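3.2 Cell set-up and upkeep in simulation

The simulated cell copies the bench used at Vindcombe: one black arm bolted to a long dark table, with a two-finger gripper and a set of small wooden pieces and coloured cylinders. Before each batch of 400 runs the arm was sent to its home pose and the joint offsets were checked against the values kept in the Skorkari settings file. An offset that had drifted by more than 3 mm at the fingertips was reset by hand. The room and the wall board were left fixed throughout.

Finger closure gave the most trouble. With the first contact settings the pads sank into narrow blocks, and the solver then threw the block clear of the table. We halved the time step and raised the pad friction, after which 941 of 1,720 test grasps were held to the end of the lift. The remaining faults were mostly late closures, traced by Belkadi to a delay in the Ilivar driver.
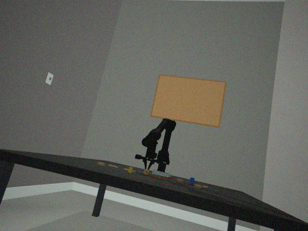 Figure 4. Simulated cell, tilted view. The gripper fingertips are at a small tan block; yellow and blue cylinders stand on the table.

The view in Figure 4 was used only for checking the fingers by eye. A low angle makes it easier to judge the gap between the tips and the tabletop, though depth along the table is hard to read from it. Piece positions were therefore taken from the simulator state.

The driver was patched on 19 June 2019 and the offsets were measured again the same afternoon. Runs made before the patch are marked as such in Table 2 and are left out of the comparison with the Espinoza controller in Section 4.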